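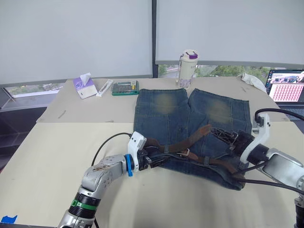 Belt tips for two-arm builds

Quick page as promised, been meaning to write these up since September. All of it comes from our bench at the Nukcombe shared workshop, two arms, one table, one pair of denim shorts and a belt. Yours will differ. Take what's useful.

Before you switch on

Shorts flat, waistband towards the front edge, legs pointing away. Tried it the other way round for ages and the arms kept reaching over the cloth and dragging it.

Smooth the pockets with your hand. A folded pocket lining feels exactly like a belt loop to a gripper.

Old leather belt. New ones are too stiff and spring out of the loops. Charity shop ones are fine, the floppier the better.

Move your bottle, tissues, bits box etc to the back of the table. Back means BACK. Elbow swing is wider than you think.

Check the cables. Loop over the top of the gripper with enough slack for a full wrist turn, then tie down further along. Too little slack and the plug works loose, too much and it flops on the cloth and takes the shorts with it.

Threading

Start with the belt already through one loop. Do that by hand, no shame in it. Getting the first loop from nothing is a seperate job and will eat your whole evening.

Tip end goes through, buckle end stays put. Obvious but Eduardo Falcão did it backwards for a week.

One arm holds cloth, one pulls leather. Both pulling at once = shorts in the air. If you need both on the belt, keep some slack in zig-zags between them so neither one is tugging the other.

Short pulls. We use 30 mm then let go and regrip. Tried 48, the loop puckers and the belt jams on its edge.

Grip the belt flat across its width. On edge it twists out of the fingers every time.

If the buckle lands face down leave it. Sort it at the end.

Fingers

Plain plastic slips on old leather, the surface is too polished. We glued on strips cut from a bike inner tube. Rough up the plastic first with coarse paper, wipe with meths, then glue, then leave overnight. Not an hour. Overnight.

Replace when shiny. Don't wait for them to peel.

Leather leaves brown muck on the rubber. Damp cloth, drop of washing up liquid. Keep an old tea towel on the table for it.

Squeeze force: start low and go up till the belt stops sliding, then one notch more. Cristóvão likes it higher, but he got dents in the leather so there you go.

Table

Pale board is good under dark denim, the edges show up well for the cameras. Gloss paint is bad, glare everywhere.

Blinds down. Sun moving across the table will wreck a setup that was fine at breakfast. Do this even when its cloudy.

Two boards butted together? Check the join with a ruler. A lip catches the hem. Sand it or tape over it.

Masking tape for marking where the shorts go, small bits at the corners, renew when they curl.

Bolts on the arm bases: check every 16 runs. Ours creep. A dab of threadlock helped but didn't cure it.

When it goes wrong

Belt jammed in loop: stop, open both grippers, free it by hand, back to last good position. Don't try to pull through. That's how we lost a loop off the first pair.

Shorts creeping to one side: usually one arm is pressing down too hard. Raise it a couple of mm.

Arm stutters near full stretch: move the work nearer, don't fiddle with the settings.

Hot smell: off at the wall. Then look.

Bits and pieces

Keep the stop button on the side of your good hand. Tie hair back, no lanyards, no scarves.

Save every run, even the rubbish ones. We set the folder to keep the last 1000 and it has been handy when something that used to work stops working.

Cristóvão Veloso has the drawing for the finger pads if you want it, ask him at the Nukcombe. Jeans tips to follow once we've got the long legs to stay on the table.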